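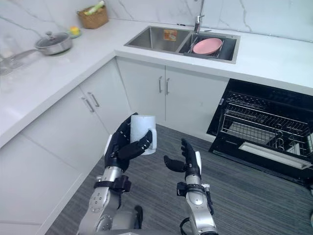
ひとり旅用バックパック「Hunura 27」は、同行者に荷物を見ていてもらうという贅沢を最初からあきらめた人のための、容量27リットルの鞄です。駅のトイレにも、食堂のレジにも、宿の共同台所にも、背負ったまま入れる幅に収めました。台所といえば、ひとり旅の夕食はたいてい借り物の食器で済みます。白いマグカップがひとつと、大理石模様の壁の前にステンレスの二槽シンクでもあれば、もう立派な長期滞在先です。Hunura 27には食器用の仕切りがありません。カップは宿で借りてください。

Marholmの定番シリーズでは最も小さいモデルです。「これで何日行けますか」とよく聞かれますが、答えは洗濯の頻度と、ご自身への寛容さによります。開発担当は14日間これひとつで歩き、帰宅後しばらく同じシャツを見るのも嫌がっていました。

背面はPrasexメッシュ。汗をかかなくなるわけではなく、かいた汗が少し早く乾きます。肩ベルトの左側には切符と小銭が入る小さなポケットがあり、改札の前で全身を叩いて回る、あの踊りを踊らずに済みます。右側にはありません。両側につけた試作品では、結局どちらに入れたか忘れて踊りました。

上蓋の内側には、本を一冊差しておける平たいポケットがあります。食堂でひとり本を開いていると、なぜか隣の席から話しかけられるものです。読書がはかどる保証はいたしかねます。

仕様
容量:27リットル
高さ:50センチ
背面素材:Prasexメッシュ
色:墨、からし、くもり空
付属品:雨よけカバー(底のポケットに収納。畳み直すと入らなくなりますが、押せば入ります)

お手入れ
ぬるま湯と中性洗剤で手洗いし、陰干ししてください。洗濯機は不可です。旅先の洗面台で洗う場合は、翌朝の出発時刻をよくご確認のうえで。

別売品
Neaguポーチ(小)。充電器と薬と、捨てられないレシートのために。Hunura 27の前ポケットにちょうど入ります。

次回入荷は7月、200個の予定です。くもり空は毎回なぜか最後まで残りますので、迷っている方はゆっくり迷ってください。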